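Selus fingers vs Flusent fingers for picking up empty bottles?

posted by knotty_pine

I have both sets on loan until March and have to send one back. The job is dull: grab a plastic drink bottle off a table from above, put it in a bin, repeat until someone retires. The Selus set got 43 clean picks out of 69. The Flusent set is still in its bag because swapping fingers means redoing my tool offset, and I am a coward.

Most of my misses are the bottle tipping over on the way down. I come in from above with the fingers wide open and close on the cap.
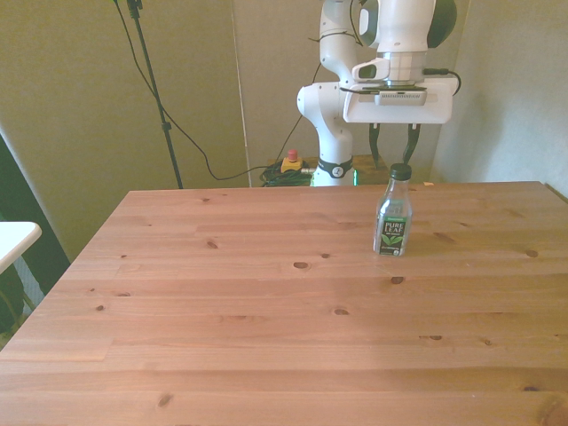 Open position over the tea bottle.

Is this a finger problem or a me problem?

wristflange6

Bit of both. Curved fingers on a small round cap only touch in a couple of spots, so if you're 6 mm off center, one finger gets there first and shoves. An empty bottle weighs nothing and over it goes. Go lower and close on the shoulder, slow the last part of the close, and recheck your camera calibration before blaming anybody's fingers. Then run the Flusent set over the same bottle positions. Your 43 means little with nothing next to it.

magyar_owner

Get a Magyar. Never dropped a thing with mine.

driftwood_dan

What does the Magyar owner pick up, bricks?

I had the same tipping with the Wistel controller. Default closing speed was set for something much heavier than a bottle. I cut it to a third and kept my old fingers. Keep the Selus if the return postage is on you.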